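September 27, 2025
Bench notes, glue and finishing side

Hide glue, batch 2. Soaked the granules overnight in cold water as the Kelemen leaflet says, then forgot them until lunch, so call it overnight and a morning. They swelled up fine. Heated in the small pot with the lid on. Left the lid off last time and got a skin you could have soled a shoe with.

Test joints
Maple to maple, rubbed joint, no clamps. Held well enough that I broke the wood before the glue line, and then my good mood when I saw which offcut I had used. It was the one marked KEEP. Spruce to maple let go cleanly at the glue. I think the spruce was cold. Will warm both halves next time and stop blaming the Kelemen.

Open time felt like 20 seconds, most of it spent looking for the brush.

Sanding
The Iketti paper in 800 loads up on shellac almost at once. A little mineral oil helps. The Zirkthorpe sheets last longer but leave one deep scratch per panel, always in the middle, as a kind of signature. Going back to Iketti for the lid and keeping Zirkthorpe for the insides, where only the dust will judge.

Shellac
Coat 14 on the box lid. Should have stopped at ten. The corners are starting to look like candy - level them before adding anything.

Power
Glue pot goes on the white strip on the wall from now on. Check that the plug is pushed all the way in before you start cursing the thermostat. I cursed first.

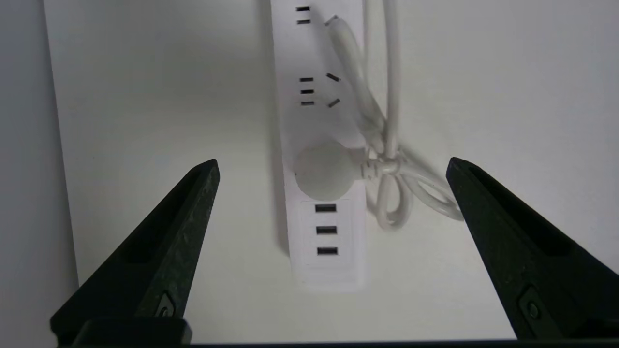
For Monday
Order more Ikis granules to compare with the Kelemen. Warm the spruce. Find the brush and tie it to something heavy. Replace the KEEP offcut before anyone asks about it.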